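The town of Ornuvton has one tram line, which we call the Handow Line because it goes to Handow and then, after a pause for thought, comes back. We are looking for people to ride it and write down what happens.

## Wanted: volunteer riders and one paid route clerk

The Skurilham Transit Riders' League has been complaining about the Handow Line since before it opened. Our complaints have been heartfelt, loud and almost entirely free of evidence. In January the transit office wrote back to us for the first time, and the letter asked, politely, whether we had any figures. We had a strongly worded banner.

So we're doing a rider survey, and we need a crew for it.

### What riders do

You pick a shift, get on at one end of the line, and note the time the tram leaves each stop. You also note whether the stop announcement matched the stop. Last winter the recorded voice was one stop ahead of the tram for long enough that some regulars learned to get off when they heard the name of the place after theirs. It has been fixed, and now those people are lost.

A shift lasts up to 2 hours. You'll get a clipboard, a pencil on a string and a day pass. If you'd rather use your phone, fine, but the form was designed by Algirdas Laur and it is happier on paper.

We ask each rider to do at least two shifts. You don't have to be good at math. You do have to be able to read a clock and stay awake past the warehouse district, where there is nothing to look at and the heating comes up through the seats.

Part of the survey happens on foot. We want to know how long it takes to get from a tram stop to the places people are going, at the speed people go. The official map gives walking times, and Eleni Gashi has tried several of them and believes they were measured by someone being chased.
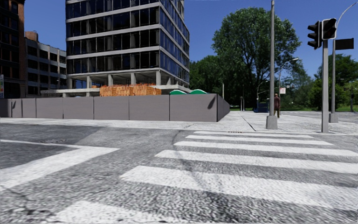 For the walking shifts you'll start at a stop, go to one of the addresses on your sheet, and write down how long it took, including any time spent waiting to cross. Don't hurry. Don't dawdle either, unless you're a natural dawdler, in which case please be yourself and tick the box marked "usual pace." We would especially like to hear from people who use a cane, push a stroller, or have a small child who stops to talk to pigeons. The official map doesn't seem to have met any of you.

### What the route clerk does

This is the paid job, so it's the dull one. The clerk collects the sheets, types them up, chases the missing ones and keeps the shift calendar. It's 10 hours a week, and the fee is $800 for the whole project. We know that isn't a fortune. It is nearly all the money we have, and the rest is promised to the printer.

You should be:

- comfortable with a spreadsheet, including one that Algirdas has already been inside
- able to read bad handwriting done on a moving vehicle
- willing to phone people and ask where their sheet is, more than once, in a friendly voice
- not currently employed by the transit office

A driver's license isn't needed. Owning a car won't be held against you, though you may get a look from Lakmal Selvanayagam at the first meeting.

Your desk will be in the back half of Talebi Books, next to the atlases. There's a kettle and a window. The chair is under review.

### Why bother

The office is redrawing the timetable and says it will read anything that comes with numbers attached. We would like the evening gap closed, so that missing one tram doesn't mean spending 30 minutes getting to know the shelter. We would like the connection at Skurilham Cross to connect. Mostly we'd like the timetable to describe the trams we have, including the early one that everybody knows is a rumor.

If the survey shows that the line runs beautifully and we've all been imagining things, we'll publish that too. We'll be unbearable about it, but we'll publish it.

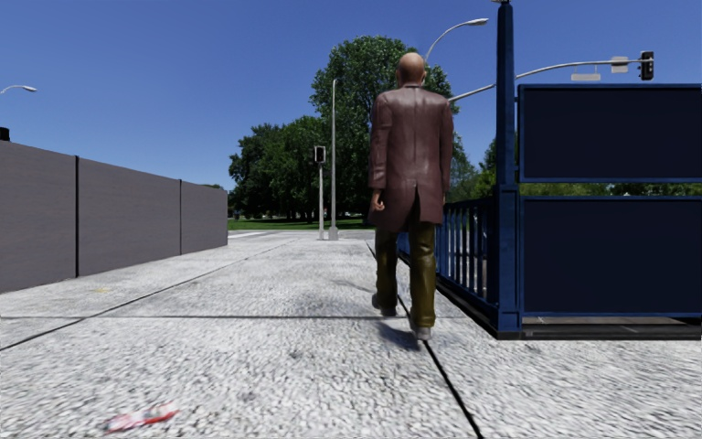 Houshang Mousavi wrote back when we passed the draft of this notice around, and asked us to put his objection in: "You've made it sound like a lark. I did the trial shift and it was mostly sitting. Tell them to bring a sandwich, and tell them the pencil string is too short if you're left-handed." We've ordered longer string. He has signed up for four more shifts, so weigh his remarks accordingly.

### How to apply

**Riders:** leave your name, a phone number and the times you're free in the box on the counter at Talebi Books. No résumé. If you have a preferred end of the line, say so, and we'll try.

**Route clerk:** a page about yourself, addressed to Ross Kinnear, in the same box or handed to him on the tram, where he can usually be found facing backward. Tell us about something you once kept track of and how long you kept it up.

Both lists close on 04/10/2026. We'll call everyone who applies for the clerk job, including the people who don't get it, who will then be asked if they'd like a clipboard.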